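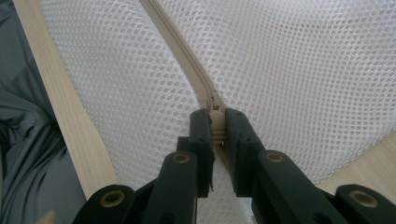 *White mesh panels, beige zipper tape and slider.*

**Oct 23, 2025 – Mesh covers, Mulldale order**

Zippers on the mesh covers were reviewed today at the Prallside bench. Imogen Bunting has asked that the whole batch be checked before the covers are folded and labelled.

The order comprises 14 covers. Eight have been entered in the register; the remainder are on the lower shelf, in the bag marked Tapia. Replacement sliders are to be drawn from the Plivska stock received in August and not from the older tin, where the colours are mixed.

Procedure as agreed with Zawadi Kinyua:

- Lay the cover flat and smooth the mesh away from the tape on both sides.
- Run the slider the full length once in each direction.
- Trim any loose thread near the tape. Do not pull it.
- Record snags by cover number, with the distance from the top stop in millimetres.

The tape tends to curve when the mesh is bunched, and the slider should not be forced through the bend – straighten the cover first.

Outstanding: thread colour for repairs (beige or white) to be confirmed with Imogen. The spare tape is cut at 2000 mm and will need to be halved to 1000 mm for the small covers.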